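July, Siriporn Noiphan

Marbling bench again. Batch 17 of the size is finally behaving! I let the carrageenan sit overnight with a lid on (thank you Oranuch, you were right and I was being impatient) and the skin that ruined the last lot has gone. Skimmed it with newsprint anyway, out of habit.

The brown is still sinking. I tried 5 drops of gall to the pot and it spread beautifully for the first two sheets, then sulked. The white is the opposite, it shoots across everything and squeezes the brown into blotches. Quite like the blotches, to be fair, but the Pulasden endpapers want thin pale veins on dark, so white goes on last from now on, and from the small whisk.

Paper: 53 sheets alumed and under the boards. Please don't move the boards. If anyone is ordering from Jitpraphai, we need more of the heavy laid and a new rinsing tray, the old one has a split in the corner.
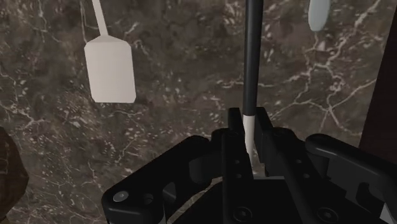 Tomorrow I want to try the brown with a bit less water before I touch the gall again. Oranuch, can you leave me the small whisk and the eyedroppers by the sink?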